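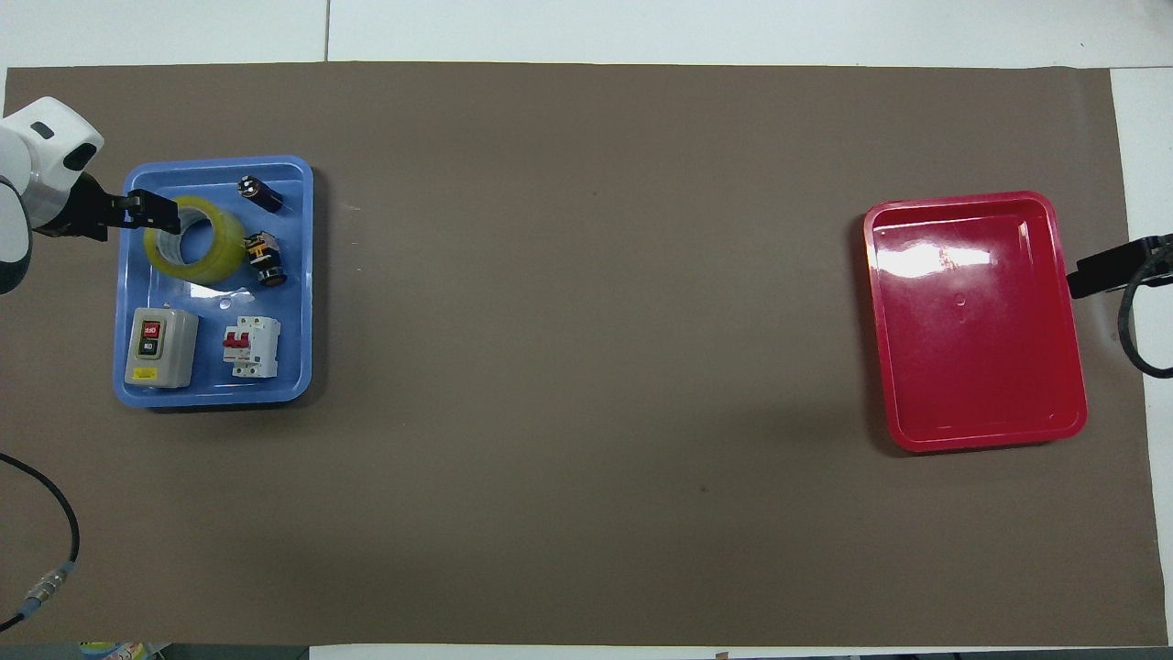 Tape in the blue tray.

I gave up the storage unit in December. It was number 63 at the Markex place off McKinnon Road, and I had rented it since I moved to Kodwood. The plan was to keep it for one summer.

It cost $50 a month when I signed. It went up twice, both times by letter, and both times I put the letter in a drawer. The money came out of the account by itself and I stopped seeing it. What got me moving was the third letter, which I opened by mistake with the gas bill.

Most of what was in there came from my parents' house. A dining table with one leaf missing, the good chairs, a box of lamp parts, my father's slides. I had told myself I would go through the slides over a weekend. There were more than 500 of them, and I got through one carousel before my eyes hurt. A lot of them are of roads. He liked to stop the car and take a picture of the road ahead, and then I suppose drive down it.

I kept two carousels and the projector. The rest went to my cousin, who asked for them and has a dry basement. The chairs went to a family on the next street. The table was harder. I listed it for three weeks with the missing leaf mentioned in the first line, and everyone who wrote asked if it had both leaves. In the end I took it to the thrift store on McKinnon, where the man at the dock looked underneath it, knocked on it, and said fine.

My own things took one trip. Ski boots that don't fit, college notes, a bread machine still in its carton. I had been paying rent on a bread machine. I make bread now, so it came home with me, but it lives on top of the refrigerator and I do the kneading by hand - old habit.

The form to close the account is two pages. They want the lock off and the floor swept, and they want you to say why you're leaving. I wrote "empty."

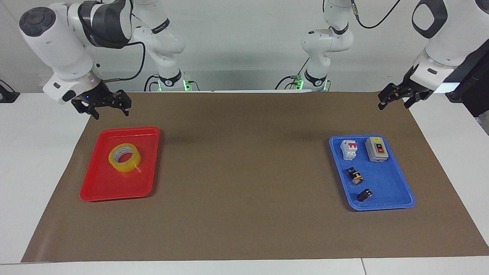 Cristóvão Veloso wrote in to say he did the same with a unit last year and was charged an extra month, as he had missed the notice period by a day. Check the contract before you start hauling, he says, and give notice in writing even if the person at the desk tells you a phone call is fine.

Mine was all right, but only just. The notice period was on the back of the page I signed, in gray type. I had read the front.

So the money stays in the account now, and I have moved it to the fund for the porch steps. The projector is in the hall closet behind the vacuum. The bulb still works. I need to find a wall without a bookcase on it, and then I want to get through the second carousel before my cousin comes up in the spring.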